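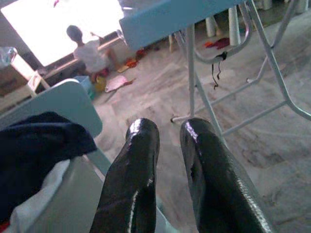
Second day with the Vekia on trial. Up at 6, no real breakfast, wanted the morning light for it. Brorkance want my notes by the end of August and so far I have one page, mostly about the charger. They call it a "household tidying service" now, not a robot, the robot is just what comes with it. 630 a month. I nearly choked. Fingers are smooth glossy black things, look dipped in something, and I keep wondering what they'd be like on thin cotton. Asked it for the chair first - navy cloth heaped over the back of the light blue plastic one, white one under it on the seat. Two layers, dark on light, should be easy to tell apart. It took the navy one and then just held it. Long pause. Put it back more or less where it was. Tried again after I restarted the job from the tablet and it got both, one at a time, into the basket. So a yes with an asterisk. Also must tie up that black strap hanging under the folding table before it gets a finger in there.

Rang Lorna Tennant at Brorkance about the pause. She says it's "thinking about the edge" and there's an update coming. There is always an update coming. She did say hold the cloth jobs to one kind of fabric per run, which is nowhere in the booklet. Booklet is terrible by the way. Page on emptying the basket is in there twice, nothing on stopping it half way. Wrote that down.

Coffee. Moved the rug. Answered 3 emails, all from Mirnard, all the same email.
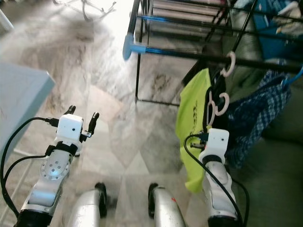
The drying rack job is what I'm really being paid to look at. It's the whole sales pitch, "takes in your washing". Well. Arms are slow but steady, I'll give it that, and the cables down the outside of them worry me more than they worry Lorna. One good snag and then what. Set it on the low things only. The lime-green bag is the one I'd bet on, hangs on its own more or less, but the checked cloth is bunched right up with a dark charcoal thing and those white plastic hooks dangle just where the wrist wants to go. A person would push them aside without looking. The Vekia stops and reconsiders. Up to 40 minutes for a full rack according to the website - I'd like to see that rack.

Ladan Daneshvar came by at lunch to borrow the ladder and stayed for an hour. She had the Moncrieff one on trial last winter and sent it back. Hers wouldn't touch anything knitted at all, just reported "no item". She thinks the Vekia has the better grip but the Moncrieff was quieter, and she's right, this one whines when it lifts. I've stoped hearing it which probably says something.

Afternoon was knits. Yellow-green and gray, twisted up on itself, my worst case on purpose.
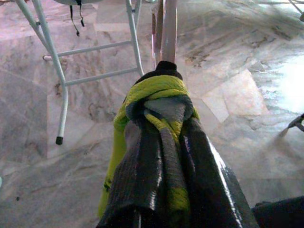 Wanted to know if it would pull, or wait, or let go. Ran it 2 times. First go it held on and carried the thing to the basket in one lump, no attempt to shake it out. Second go it let go early and I had to pick it up off the marble myself. Not sure how to score that. The form only has pass and fail. Put "see notes" for both, Lorna will hate it.

Things to ask tomorow: who pays if it tears something. Whether the finger covers come off for washing. Can I get the version with the bigger basket. What happens to the 630 if I stop after one month.

Forgot to charge it. Back downstairs.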